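The Lathe Came With the Building: An Afternoon at Grewal Model Works

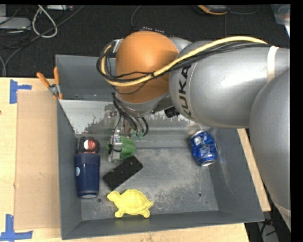

I'd been trying to get Solange Bergeron on the phone since April, and when I finally did she told me to quit calling and just drive over. So I did! The shop is at the back of a long brick building that used to be a pump repair place, and she had coffee going before I got my coat off.

Solange makes small parts for model airplanes and the odd boat. Landing gear legs, engine mounts, spinner backplates, that sort of thing. If you fly anything big in this hobby you may well have one of her Zarkance mounts bolted to your firewall (I have two, and I've crashed on both of them).

"I never planned on having a shop," she told me. "I planned on having a garage with a drill press in it. Then the guy who owned this place wanted out, and he said the lathe was too heavy to move, so it came with the building. I think I bought a lathe and got a building thrown in."

The lathe is a beast. It's older than either of us, the paint has worn down to bare iron around the handwheels, and she still uses it nearly every day. I asked if she'd ever thought of replacing it and she looked at me like I'd asked about replacing her mother.

"The headstock bearings are good. The ways are worn up near the chuck, sure, so if I'm turning something long I have to think about it. You take your cut, you measure both ends, you find out where you are. I've got a chart taped inside the cabinet door."

I saw the chart. It has been corrected in at least two colors of ink and there's a coffee ring on it.

Most of the parts that go out the door now are milled, and that side of things belongs to Amrit Melnyk. Amrit came in to help with shipping one winter and got curious about the mill. He does the programming on an old desktop in the corner with a plastic bag over the keyboard.

"My first program ran the tool straight into the vise," Amrit said. "I'd set my zero on the wrong side of the part. It made a noise I still hear. Solange came over, hit the stop, looked at it for a while and then asked if I wanted a sandwich."

"He was white as a sheet," Solange said. "What was I going to do, yell? I've got a notch in that same vise from before he was born."

I wanted to hear about the Novar gear legs, seeing as half my club is waiting on a set. They're cut from flat aluminum plate and bent afterward, and the bending is where all the grief has been. The first batch cracked on the outside of the bend, not all of them, but enough that she wouldn't sell any. She'd ordered the same alloy she always orders and had the bend radius too tight for the thickness.

"I knew better," she said. "That's the part that gets me. I made the form block in a hurry one night, I wanted to see one finished, and I rounded the corner over by eye. Then it worked on the first leg and I got cocky."

The new form block has a much more generous corner on it, and she's also checking that the grain in the plate runs the right direction before anything gets cut. It means she gets fewer legs out of a sheet. She had 18 sets laid out on brown paper when I was there, waiting to be deburred, and I'll admit I picked up every one I could reach. They're lovely things. The edges come off the mill with a little burr you can feel with a fingernail, and Amrit knocks it down by hand with a file and then a Scotch-Brite wheel.

How long does that take, I asked him.

"Too long," said Amrit. "I listen to ball games."

We got onto fasteners after that, and I'm going to spare you most of it, but Solange has strong feelings about people who put a lock washer under everything. She'd rather see a nylon insert nut or a drop of threadlocker, and she'd like you to please stop reusing the nuts. She says she can tell from a customer's emails which ones are going to lose a wheel.

The oddest job on the bench was for the Ludus, a quarter-scale aerobatic biplane a fellow up north is building from his own drawings. He wanted a set of tail wheel brackets, 4 of them, two as spares. Part number 1161 in her book, and yes, it's a paper book, a green ledger with a cracked spine. She writes down the stock, the tools, how long it took and what went wrong. Some of the "what went wrong" entries run onto the next page.

"If I get the same job back in five years, I won't remember it," she said. "I'll remember I was annoyed. The book tells me what about."

I asked what she'd tell somebody setting up a home shop, and she said to spend the money on measuring tools and a decent vise and to buy the cheapest machine that isn't actually broken. Amrit said to get better lights. Then they had a short argument about whether a bandsaw or a belt sander ought to come first, which they've obviously had before, and I wrote none of it down because I was laughing.

Before I left I got to turn something myself, a little brass bushing, 3 passes and a parting cut. I chattered the parting cut so badly that Amrit came over from the other side of the shop. Tool was sticking out too far. Solange slid it back in the holder, snugged it down, and had me do another one, and the second one's on my key ring now.

The Novar legs should be ready to go once the deburring's finished, and she's asked me to pass along that the waiting list is in the order people wrote in, so please don't email her to ask if you can be moved up. She does want to hear from anybody who has broken one of the older Zarkance mounts, with a picture of the break if you've got it. I'm sending her both of mine.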